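The Peg, the Hole and the Bad Lighting

For a long time the standard way to teach a robot a delicate job in simulation was to build it a very nice world. Even light, clean surfaces, a peg exactly as wide as the paperwork said. The robot would practice there until it was brilliant, and then it would meet a real workbench and behave like a tourist on the wrong escalator.

Nipon Klinhom spent most of one winter at the Wendutport lab watching this happen. His group was working on insertion, the unglamorous business of getting one part into another, which accounts for a surprising share of the world's assembly work and a larger share of its swearing. Their first policy, trained in tidy simulation, managed 17 successful insertions in 40 tries on the real arm. "We had a very confident robot," he says. "It was confident about the wrong place."

The fix the group settled on, a training method they call Sivetau, starts from the idea that the practice world ought to be worse. Each time the simulator starts a new attempt, it scrambles the lamps, the shadows, the tint of the surfaces and the angle of the view from the hand. The physics gets a nudge too: friction drifts, the grip slips a little, the part arrives slightly off from where it was promised.

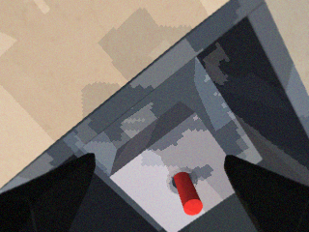 A red peg between the gripper fingers in simulation, with uneven patches of light and shade across the fixture and tabletop.

To a person, a rendering like this looks like a graphics card asking for help. Klinhom is fond of them. A policy that has been fed enough ragged shadows stops treating a shadow as news, he argues, and starts paying attention to where the edges of the part are.

The group generated 1,160 lighting setups and threw out 594 of them, mostly for being so dark that even a charitable engineer couldn't say where the part was. What remained went into training alongside a second trick borrowed from an older project named Doro, in which the robot is rewarded for backing off and trying again. Early versions took this advice to heart and backed off all afternoon.

By February the retrained policy was making more than 30 of its 40 real insertions. The misses were instructive, or so everyone kept telling each other. Several came from a chamfer on the real part that the model had left out, a mistake no amount of strange lighting was going to cure.

Van Hecke, the small parts maker that lent the lab its fixtures, has asked when it might see the method on something less cooperative than a peg. Klinhom has a cable connector in mind. It bends, which the simulator does not yet do very well, and he has cleared some space on the bench for it.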